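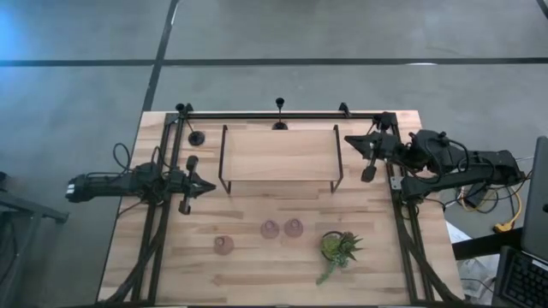 Handout 2: How wood moves

Course tutor: Lucie Desjardins
Please read before the session on 17th September

Welcome back! Last time we looked at how a tree grows. Now we get to my favourite part of the whole course, the moment when you realise that a plank goes on changing size long after the tree has been felled.

Wood takes in water from damp air and gives it back to dry air. It does this in a newly sawn board and it does it in a church pew that has been there for centuries (wonderful, isn't it?). When it takes in water it swells, and when it loses water it shrinks. A coat of varnish slows this down a good deal but doesn't stop it.

The three directions

Wood moves by different amounts in different directions, and if you remember one thing from this handout, let it be this.

Along the grain: hardly at all. You can ignore it for nearly everything you'll make.
Across the grain, from the middle of the tree towards the bark (radial): a fair bit.
Across the grain, following the curve of the growth rings (tangential): the most, often about 2 times the radial movement.

That difference between the last two is the reason boards cup. Look at the end of a plain-sawn board and find the rings. As the board dries, they try to flatten themselves out, so the edges lift on the side that faced the bark. Try sketching this a few times with the rings drawn in, it sinks in much faster with a pencil in your hand.

Moisture content, and how to work it out

Weigh the sample as it is. Dry it in the oven until its weight stops falling, then weigh it again. Take the dry weight from the wet weight, divide by the dry weight and multiply by 100. Everyone divides by the wet weight at least once, me included!

Because we divide by the dry weight, very wet timber can come out above 100 per cent. Your sum isn't wrong, there really is more water in there than wood. Timber in a heated room will be far lower, and 11 per cent is a perfectly ordinary reading for a board kept indoors.

What this means when you build

Wide solid tops must be free to move across their width. Use slotted holes, buttons or clips underneath, and never glue a solid top all the way round to its frame.

Tops glued up from narrow strips tend to stay flatter than one wide board, as each strip cups only a little. The top as a whole still swells and shrinks across the strips, though, so it needs the same fixings.

Panels in doors sit loose in their grooves. No glue! A dab at the middle of the top and bottom edges is allowed if the rattle annoys you.

Before next time

Find a piece of solid wood furniture at home and work out which way the grain runs in each part. Where has the maker left room for movement? Old drawers that stick in damp weather are a real treat for this, and so is any door with a thin line of bare wood showing at the edge of its panel.

Bring a ruler, a soft pencil and one offcut with clear rings on the end.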